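Open day at Povbridge: notes on the appliance cell

18 April 2025

I spent the afternoon at the Povbridge open day, mostly in the manipulation lab on the second floor. There were four cells running. I skipped the palletizer, which I have seen at two trade shows already, and stayed with the household appliance work that Tala Shboul has been leading.

The group collects demonstrations of a person driving the arm through short kitchen tasks, then trains a policy on them. Shboul gave the talk at the start of each session and kept it to the numbers. The set for microwave tasks stood at 1826 episodes in March, of which 179 were thrown out for bad timing between the cameras and the joint readings. Each episode is one task: open the door, close the door, turn the knob, press the button. They do not chain tasks yet.

Knobs get more of her attention than doors. A door is forgiving. If the fingers land a little to one side, the hinge still guides the motion. With a knob, the axis of the wrist and the axis of the dial have to agree fairly well, or the fingers walk off the rim partway through the turn. Edin Begović, who wrote the controller, lowers the stiffness in the two directions across the dial and keeps it high along the turning axis. The control loop runs at 20 Hz from the policy, with a faster loop underneath that handles the contact forces. I asked about the gap between the two rates and got a clear answer with a plot - more than I usually get at these events.

Light is the other problem. The lab has left the windows uncovered on purpose. White plastic, white table and direct sun make a poor combination for any depth sensor, and the group wants that variation in the data. Begović said the policy now uses color images and joint positions only.
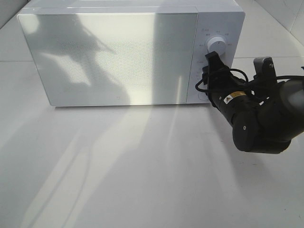 Wissam Khalaf wrote to me after reading a draft and disagreed about the stiffness. In his view a softer wrist only hides a bad approach angle, and the time would be better spent on placing the fingers correctly before contact. He would also like to see the same policy tried on a dial with a deeper rim.

I think both are worth testing. Shboul's next target is over 3000 episodes, with a second microwave model added to the set. The slides are supposed to go up on the Povbridge site, and I will add the stiffness plot to this post if I get permission to use it.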